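Les glaçons dans le vin, je plaide coupable

Bon, je me lance, tant pis pour les puristes : chez moi, dès qu'il fait un peu doux, je mets des glaçons dans le rosé. Ma belle-mère lève les yeux au ciel, mon frère fait semblant de ne pas voir, et moi je bois mon verre bien frais sur le balcon — le bonheur !

Tout a commencé en décembre (oui, en plein hiver, allez comprendre) quand j'ai rangé le placard à verres. J'en avais gardé 18, dont la moitié ne servait jamais. J'ai donné les flûtes à ma voisine Myfanwy Beddoe, qui en cherchait pour un anniversaire, et je n'ai gardé que les verres à pied tout simples, ceux qui vont avec tout.

Pour la table, j'ai laissé tomber les nappes. Un grand morceau de papier kraft, on le déroule, on le plie à la fin du repas et hop, plus de lessive. Les enfants dessinent dessus en attendant le dessert, et mon oncle y note les scores de belote !

Quant au seau à glace, il prend une place folle et je n'ai jamais su où le ranger. Un petit bol en céramique fait très bien l'affaire, surtout dans les tons vert pâle, avec le brun du papier c'est ravissant. Prévoyez juste deux bacs de glaçons au congélateur, le premier part toujours avant l'apéro.

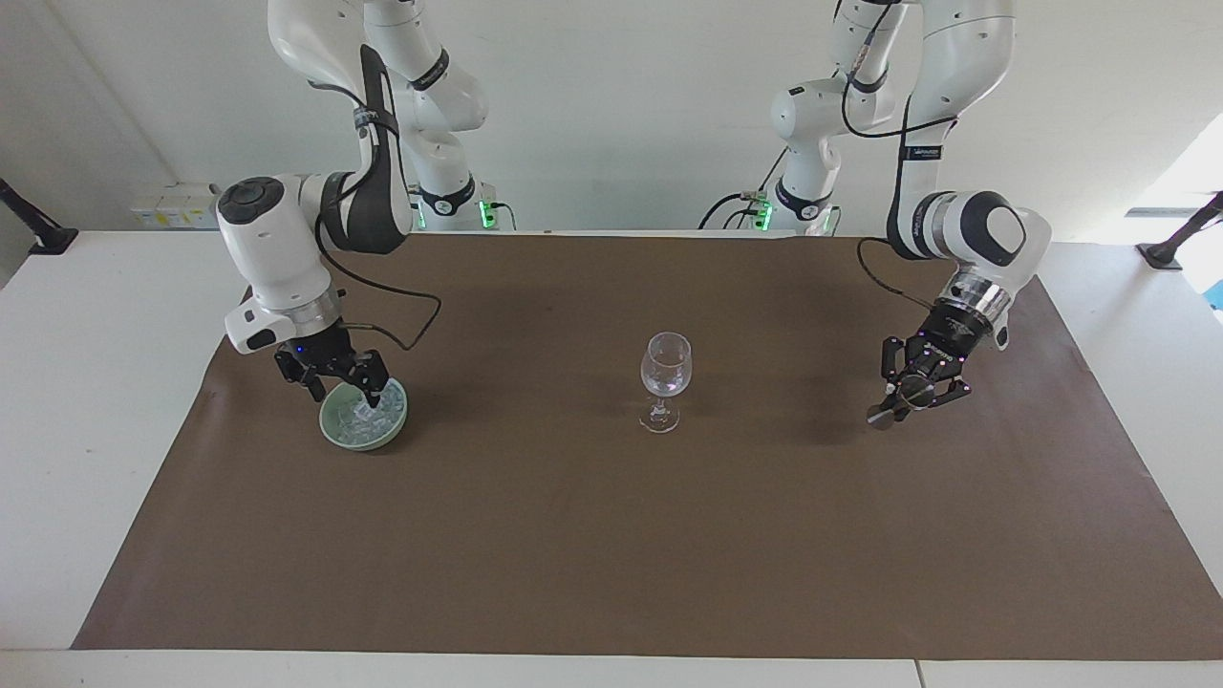 Combien de glaçons faut-il mettre dans un verre de rosé ?

Deux gros suffisent, et je les mets avant de verser, ça éclabousse moins. Avec des petits, le vin prend vite un goût d'eau.

Dimanche prochain je teste avec des grains de raisin congelés à la place, il paraît que c'est très joli. Je vous raconte !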